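Home News Visits Tool Tests Archive Contact
Last updated: July

Comparing grippers on soft goods: an afternoon at Skosov

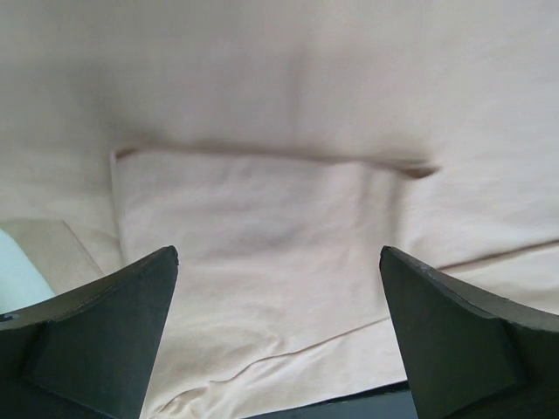

Phúc Từ

July, posted 6:40 p.m.

Skosov runs a small handling lab on the second floor of its old warehouse, and in July it opened the lab for an afternoon to people who buy or integrate grippers. I went because we have a garment folding job coming up and two sets of fingers on the short list. Both were set up there, on matching arms, and visitors could run them.

Parking is behind the building. The sign at the front sends you to the loading dock, which is locked, so walk around to the left. Sign-in took five minutes and they hand out safety glasses at the door.

The first station had the Skorilar gripper, a parallel two-finger unit with long dark fingers and rounded tips. The second had the Cozma, which is also a parallel gripper but with shorter, flatter pads. Each arm had a small camera at the wrist looking down past the fingers. The controllers were both from Brondach, so whatever difference you felt between the two stations came mostly from the gripper and the camera mount.

The test pieces were cotton garments and cut panels, most of them in pale colors. The task I spent the most time on was a patch pocket. The gripper has to come in over the cloth, find the pocket opening, and pinch the top layer without taking the panel behind it. Pockets in the same cloth as the garment are hard for a camera, as there is no color change to go by. In the wrist view at the top of this page you can make out the opening mainly by a thin brownish line of shadow, with a wider brown gap at the right end where the pocket stands away from the fabric. The left corner gives you much less to work with.

That gap is where I would aim. The staff had the default approach set to the middle of the opening, and I asked to move it toward the corner. On the Skorilar this took a few taps on the pendant. My pick rate went up right away, though I only ran it for half an hour and would not put a number on it.

Skosov had its own numbers on a sheet by the door. They had logged 3,410 pinch attempts with the Skorilar and 3,374 with the Cozma over the spring, on the same set of garments. The sheet gave attempts only. I asked for the success counts and was told they would be sent out after a recheck. I have not received them yet.

What I noticed using both:

The Skorilar fingers are big in the camera view. With the tips near the cloth they cover both lower corners of the picture, and anything beyond them is hidden. You still get a clear look at the area between the tips, and that was enough for the pocket. For finding a hem or a side seam it was a nuisance, and I had to back the arm off and look again several times.

The Cozma pads block less. They also slid on the smoother cloth, and I had to raise the grip force twice to hold a single layer. At the higher setting it tended to take two layers. There is a textured pad available for it, but they did not have one fitted.

Wrinkles bothered both of them. The detection software drew its line along a fold more than once and sent the fingers to it as if it were a pocket edge. One of the engineers flattened the piece by hand between runs, and I asked her to stop so I could see how it did on a piece left alone. It did worse, as expected.

Camera delay was low at both stations. Brondach quotes the controller for up to 500 logged runs before the storage has to be cleared, and the one at the Cozma station filled up while I was waiting. Clearing it took ten minutes and a restart. If you log everything, plan for that.

I also asked about finger wear. The Skorilar tips are replaced after around 200 hours in their lab, mainly because the surface picks up lint and stops gripping evenly. The Cozma pads wipe clean, and they had not changed any.

There was a short talk at 3 p.m. on suction for knits. I missed most of it because I was still at the second station.

For our job I am asking for a two-week loan of the Skorilar with the camera mounted higher. If the mount can't be moved, I will ask for the Cozma with the textured pads and run the same pocket task on it.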